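About Tedora

Tedora is a small family-run guesthouse in Guimarães, a short walk uphill from the old town. We have six rooms and four self-catering apartments, all in the same building, with a shared garden at the back.

Iolanda Tavares opened the house after several years of managing hotels for other people. She wanted a place where guests could stay for a week or a month and cook for themselves, but still have someone at the desk when they needed a hand. She still runs the desk most mornings.

The rooms

Each room has its own bathroom, a desk and a window that opens. The apartments have a full kitchen, a washing machine and a separate bedroom. Two are on the ground floor with no steps from the street. The upper floors are reached by stairs only, so please tell us when you book if this is a problem.

Breakfast is included for the rooms and can be added to an apartment stay. We serve it from 7:30 – earlier if you have a train to catch and let us know the night before.

Longer stays

Many of our guests come for work or study and stay for several weeks. The rate drops after 30 nights, and cleaning and fresh linens are included once a week. We can issue invoices to a company or university.

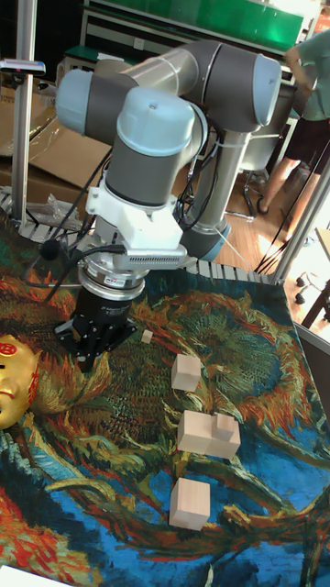 Wi-Fi covers the whole building and the garden. Parking is on the street, and there is a paid garage at the bottom of the hill. Pets are welcome in the ground-floor apartments.

Our partners

We share a booking office with two other independent houses, Skovolden and Pulum. If we are full, we will check with them before we turn you away. Each house sets its own prices and rules, so read the terms on your confirmation – they may differ from ours.

Getting in touch

Call or write to the desk any day between 8 a.m. and 9 p.m. For groups, or for stays starting in March, please contact us directly and do not use the online form.

Page last updated February 24, 2023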